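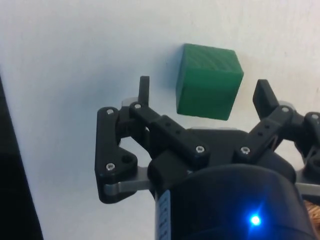 Robot cell operator, Sabatier works, December start

Two hand-packing stations are being replaced by gripper arms. The post covers loading, fault clearing and checking finger wear; lifting drops to a few crates per shift. Current packers apply first. Pay: 2,375 a month. Training is paid. Write to Ludivine Besnard, Farance.

Comments (2)

Mathis Gaillard
Does the night rota stay?

Steinar Steinarsdóttir
Yes, with one operator for both arms. Ask about cover for breaks.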